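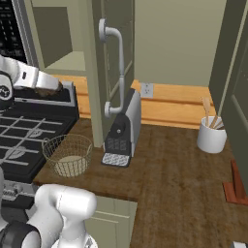 Visit to Stestalico, Mudgway, Thursday, June 1, 2023

The morning session covered remote control in the simulated kitchen. Isla Kerslake ran it. The operator moves a hand controller and the arm follows; joint angles and gripper state are logged at 30 Hz. A task is kept only if it is finished within 700 steps – longer runs are thrown out. The current set, Bateo, holds 835 runs over 11 kitchen layouts. I tried two. My first ran over the limit and was dropped.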